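**Handheld-gripper demonstration learning** is a way of teaching a robot arm to do chores by letting a person do them first, using the same kind of gripper the arm will wear later. I've been writing up the methods we keep coming back to, and this one gets its own page since it's the one people ask me about most. On our pages you'll also see it called the Grikness method, after the project where Saulius Vaher and Rizal Hidayat put our version together.

## How it works

You hold the gripper, you do the job, and a camera mounted on it records what happens. Software then figures out how the gripper moved through the room and how wide the fingers were open at each moment. A model gets trained on those pairs (what the camera saw, what the hand did next), and after that it drives the arm.

The nice part is that you don't need the arm while you're recording! You can walk into any kitchen, do the task twenty different ways and walk out again. The older approach, steering the arm by remote control, ties you to one bench, and it's slow — I once spent a whole afternoon getting a handful of usable runs that way.

Our October set has 2,719 recorded demonstrations. After throwing out the ones where tracking got lost or somebody bumped the camera, 2,381 were left for training.

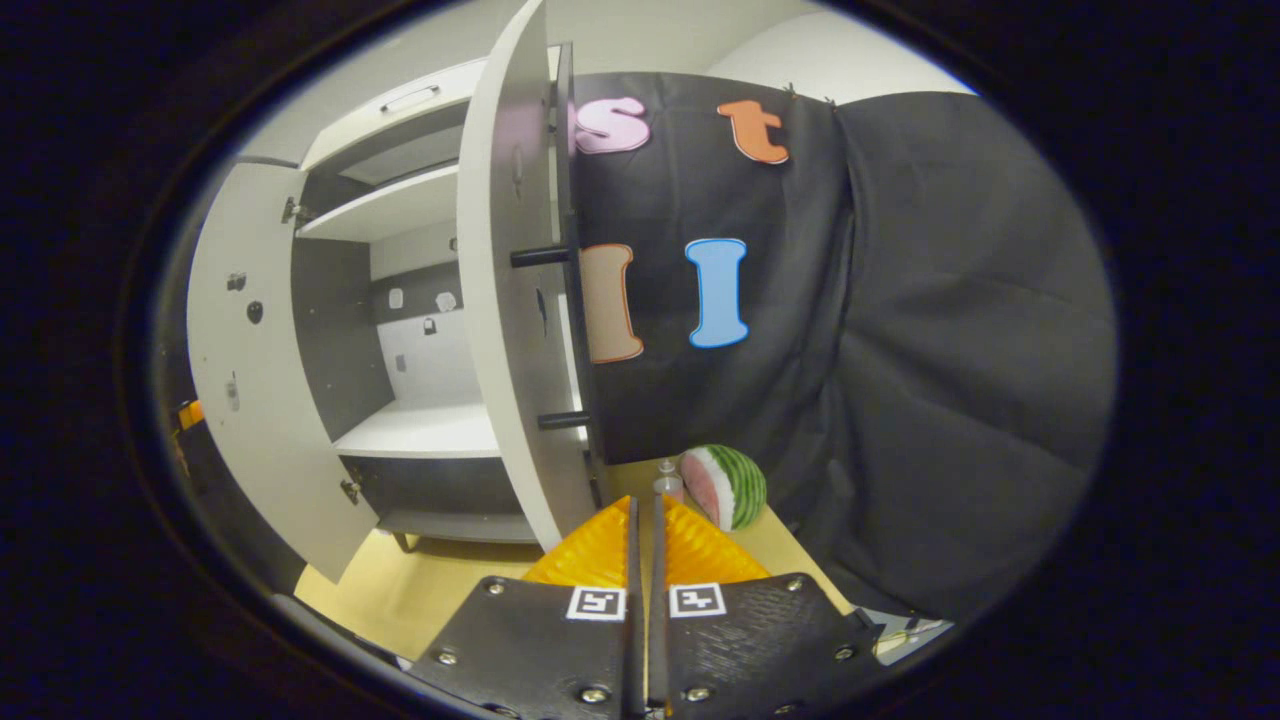
Finger width is the number everybody underestimates. A robot can get to exactly the right spot and still fumble the pickup if it closes too early, so the recording has to say how far apart the fingertips are all the way through. We read it straight from the video. Each finger plate has a small black-and-white square marker near its top edge, and the software measures the gap from where those two markers sit in the view. The ridged orange-yellow pads are soft, so there's a bit of give when they squeeze something, and the markers can't tell you how much. Shagufta Satti spent ages on a correction for that, and her notes are worth reading before you trust any width smaller than a bottle cap.

## Where it struggles

Cloth is hard. It hangs differently every time, and big dark pieces give the tracker very little to hold on to. Plain white cabinets are nearly as bad when they fill most of the view. Clear plastic is another sore spot, and I wouldn't promise anyone good results on it yet.

People also move too fast. The first time Ott Kļaviņa recorded for us, the arm couldn't keep up with half of what he'd shown it, so now we ask everyone to slow down a little — it feels silly for the first few runs, then you stop noticing.

## Results so far

In our last round the trained arm tried 59 cabinet pickups in a room it had never been in, and it missed 19 of them. Most of the misses were bad approach angles, with the fingers coming in too steeply and pushing the object away. Aurel Pascu thinks more recordings from low angles would fix a good share of those. I'm less sure, but we're trying it.

## See also

- Remote-control teaching
- Marker tracking
- Soft fingertips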